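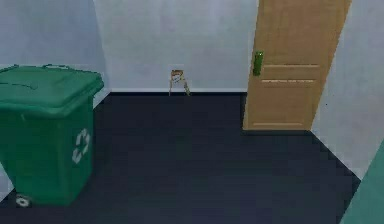 Room with the recycling bin, practice house, door partly open

Nastow indoor challenge, student division: getting stuck at doors

quezada_nav
Posted 4:12 pm

We're the Quezada team from Plunedstead, second year in the student division. Everything is in simulation for this round. The task is the same as the last one: the robot starts in a random room, gets the name of an object, and has to stop within reach of it before the step limit. We use the Kultden simulator with the house that came in the practice pack.

Our problem is doors. If a door is fully open we go through it fine. If it is part way open, like the one with the green handle in the bin room, the planner marks the whole doorway as blocked and the robot goes back and searches the same room again. Our longest run last night was 1,414 steps and most of those were laps past the recycling bin.

What we have now is a depth camera, an occupancy grid built from it, A* on the grid, and a frontier explorer that picks the nearest unexplored edge. Robot radius is inflated on the grid. Detection is a small model Simão Serrano trained in September on renders from the practice house.

Has anyone gotten past this without just shrinking the robot?

tin_lizard
Posted 4:40 pm

What is your cell size? We had the same thing and our cells were too big. A door at an angle touches a lot of cells, and once you inflate each one there is no gap left.

quezada_nav
Posted 4:51 pm

10 cm. We tried 5 and the map update got slow enough that we missed the time limit on the school machines.

marblecake
Posted 5:05 pm

Don't go finer everywhere. Keep the coarse grid for exploring and make a small fine one that moves with the robot. Only plan on the fine one when you're close to a frontier the coarse grid says is blocked. It's maybe a day of work.

Also check whether you ever clear cells. A lot of student code only adds obstacles. If the depth is noisy at the door edge you get a fat door that never gets thinner.

quezada_nav
Posted 5:30 pm

Just looked. We never clear cells. Florencia Henríquez wrote the mapper and she says clearing was on her list and then we had exams. So that is one thing.

The other place we lose runs is the living room. The planner goes from the sofa end toward the bookshelf and then hugs the wall on the cabinet side.
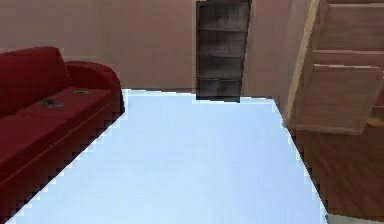 We only project points below knee height into the grid, and anything that sticks out above that doesn't exist for the planner. So it clips the furniture, the simulator counts a collision, and enough of those ends the run. I raised the cutoff to the full robot height this afternoon and now it won't go under the dining table, which used to be a shortcut.

tin_lizard
Posted 5:48 pm

That's correct behavior if your robot is taller than the table. Is it?

quezada_nav
Posted 5:55 pm

It is, by a little. The base fits and the camera mast doesn't. I guess we were getting away with it before.

oldgarage
Posted 6:20 pm

I'll disagree with the direction of this thread. You have a few weeks. I would throw out the grid tuning and train a policy that goes from depth to action. The teams at the top of our region did that last year, and none of them were thinking about cell size. The sim is fast, so let it run overnight.

marblecake
Posted 6:34 pm

I judged last year and I don't agree. Two of those teams did very well on the practice house and then spun in place in the hidden ones. The policy had learned the house. With a grid you can open the map and see why it failed. For a student team that matters a lot, because you have to explain your failures in the write-up and the write-up is scored.

oldgarage
Posted 6:41 pm

They trained on one house. That's a data problem. Shuffle the furniture and the colors and it goes away.

marblecake
Posted 6:50 pm

It gets better. It doesn't go away. And they have school machines.

quezada_nav
Posted 7:15 pm

We're not switching, mostly on account of the machines. We get 2 of them after 3:30 and the chess club wants the room at five. Simão does want to try a learned part for choosing which frontier to go to, with the planner left as is. We'll see.

I ran a test with clearing turned on, 60 starts, same seeds as before. We got out of the bin room every time the door was more than about half open. Still bad when it's less than that. 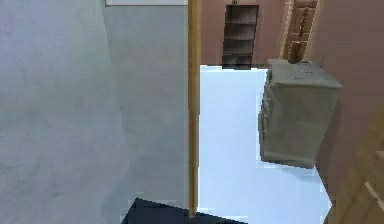
The remaining failures are mostly at corners. The robot comes along a wall, sees a bit of the next room, and the frontier it picks is right at the edge of the wooden post. Once it gets close, that point is inside the inflated area, so the planner rejects it, picks the next frontier over, and the same thing happens again. It can do that until the steps run out.

tin_lizard
Posted 7:32 pm

Move the goal. Don't drive to the frontier cell itself. Take the group of frontier cells, find the middle of the group, and go to the closest free cell that can see it. And blacklist a frontier after it fails three times. The blacklist alone saved us a lot of runs.

florencia_h
Posted 8:02 pm

Hi, mapper person here. The blacklist is in as of ten minutes ago. Question about the middle of the group: if the group wraps around a corner, the middle can end up inside the wall. Do you split them?

tin_lizard
Posted 8:10 pm

Yes, split if it gets longer than a meter or so. I don't remember the exact number we used.

oldgarage
Posted 8:25 pm

Still think you're patching. But fine, at least save the depth and the actions from every run while you do this. If you change your mind later you'll have the data.

florencia_h
Posted 8:31 pm

We do save them. The drive has a lot of laps around a bin on it.

quezada_nav
Posted 9:47 pm

Update before I go to bed. With clearing, the blacklist, and split groups I'm running 100 starts tonight, doors at random angles. The small fine grid is for the weekend. I'll post the collision counts with the success rate this time, as marblecake is going to ask.

marblecake
Posted 9:58 pm

I was going to ask. Post the seeds too.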